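Resetting the House After Weekend Guests

Posted December 24, 2014 by Kelly Rowbotham

These steps assume one spare room, one shared bathroom and two children sleeping over. Allow 140 minutes, not counting dryer time.

Step 1. Strip the beds first. Start the sheets on warm and the towels as a separate load. Check pajama pockets before washing.

Step 2. Empty the fridge of opened juice, cut fruit and takeout boxes. Leftovers older than 3 days go in the trash. Write what remains on the door list.

Step 3. Do the bathroom while the first load runs. Spray the tub, wait 13 minutes, then rinse. Wipe the sink last - toothpaste comes off easier once it has been damp for a bit. 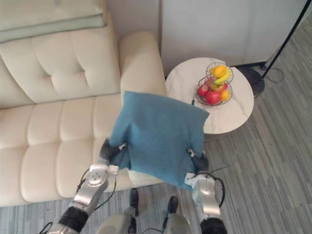
Teal cushion and cream tufted sofa.

Step 4. Collect stray items in one bag. Label it with the family's name and hang it by the front door. Socks and chargers are the usual finds. If the bag is not claimed within 2 weeks, mail it.

Step 5. Remake the spare beds the same day. Store the extra blankets on the top closet shelf, folded side out.

Step 6. Stop. Dinner is something from the freezer, and errands wait until morning.

Note: the October version of this list had vacuuming before laundry. That order added over an hour - start the washer first.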